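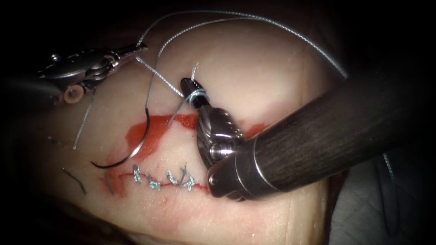

Figure 3. Teleoperated suturing. Four interrupted stitches are tied; the left instrument holds the thread while coils of it are wrapped around the jaws of the right.

3.2 Collecting demonstrations

All demonstrations were recorded by remote control on the Rebane console, with the operator moving two hand grips and the instruments following. We had first hoped to teach the task by guiding the arms by hand. This works well for pushing blocks. It works less well when both arms must share one piece of thread, and we gave it up after a week of making very expensive tangles.

The final set holds 635 stitches, of which 243 were kept for training. The rest were not all bad. Many were perfectly good stitches reached by a route we would not wish on a learner: the needle dropped, found, dropped again, and at last driven through the tissue with visible resentment. A policy trained on everything learned the dropping first, and very faithfully.

Each stitch was split into needle driving, pulling through, wrapping, and tightening. Wrapping (Figure 3) gave us the most trouble. The loop has to stay wide enough for the other instrument to work in, and the coils like to slide off the jaws just when the operator begins to feel confident. Operators rarely wrapped the same way twice, even those who insisted they did. We therefore labeled the start and end of wrapping by hand in Triveo, a job that took longer than the suturing.

Loose ends and earlier knots were left in view during recording. An early version of the Fostik baseline saw only clean tissue and treated the first scrap of thread it met as the start of a new career. Training used short clips of 64 time steps, with the position of both grips stored alongside the video.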